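Millet Two-Arm Station: Operator Guide
Section 4. Recording Demonstrations for Fabric Tasks

4.1 Purpose of this section

This section sets out the procedure for recording demonstrations of cloth handling and folding on the Millet station. It applies to operators who have completed the introductory training and hold a Mundbridge operator login. Mounting of the arms and calibration of the joints are covered in Section 2 and must be complete before any recording is made.

A demonstration is one continuous recording of a single task, from the starting position of both arms to their return to that position. Demonstrations are stored in sets. The standard set for a new fabric task contains 661 accepted demonstrations. Sets that combine more than one type of fabric require 1,182.

4.2 Before the session

1. Confirm that both base plates are tight against the front rail. Do not begin a session if either plate can be moved by hand.

2. Check the full length of each arm cable. A cable must have enough slack to follow the wrist to the far side of the table and must not pass under the gripper.

3. Switch on the station and wait for the arms to complete their self-test.

4. Wipe the tabletop with a dry cloth. Cleaning fluids leave a film that changes how fabric slides and must not be used during a session.

5. Place the items required by the task sheet. Unless the sheet states otherwise, the item to be handled is laid near the center of the table and the remaining items are kept to one side.

CAUTION: Keep hands, sleeves and lanyards outside the enclosure whenever the arms are powered. Use the stop button before reaching in to move an item, including items that have fallen.
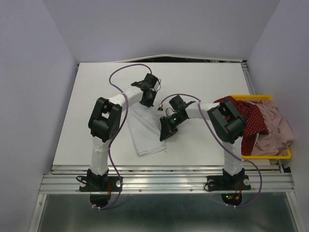

4.3 Recording a demonstration

1. Sign in to the Rollholm recorder and select the task by its number. The task name alone is not sufficient, as several fabric tasks share similar names.

2. Move both arms to the starting position using the lead handles.

3. Press Record and wait for the tone. Motion made before the tone is not saved.

4. Carry out the task at a steady, natural pace. Avoid long pauses with the fabric held in the air.

5. If a grasp is missed, open the gripper, move clear of the fabric and try again. Up to 2 further attempts are permitted within one demonstration. These corrections are useful to the learning system and should be kept.

6. Return both arms to the starting position and press Stop.

7. Mark the demonstration as Accepted, Accepted with Correction, or Rejected. A reason must be entered for every rejection.

NOTE: The recorder saves joint positions, gripper opening and camera video together. If any of the three is shown in amber on the status bar, stop and restart the recorder before continuing.

4.4 Varying the starting layout

The learning system performs poorly when every demonstration begins from the same layout. After each group of demonstrations, change the angle and position of the fabric as directed on the task sheet. Small wrinkles and uneven edges are acceptable and should not be smoothed out by hand. Items kept to the side may be piled differently from one group to the next, provided they do not hinder the movement of either arm.

Do not change the lighting, the camera position or the table surface within a set. Where such a change cannot be avoided, close the set and open a new one.

4.5 Demonstrations that must be rejected

Reject the demonstration if:

- the grippers touch each other with force
- a cable catches on an arm or pulls at the fabric
- a person reaches into the enclosure during recording
- the fabric leaves the tabletop
- the wrong task number was selected

Rejected demonstrations are not deleted. They remain in the Drurnetti archive and are excluded from training.

4.6 Ending the session

1. Return both arms to the rest position before switching off the power. The arms do not hold their position without power and may drop.

2. Upload the session and wait until the recorder reports that the transfer is complete.

3. Enter the number of accepted demonstrations in the station log, together with any fault observed.

Faults affecting an arm, a gripper or a cable are handled under Section 7.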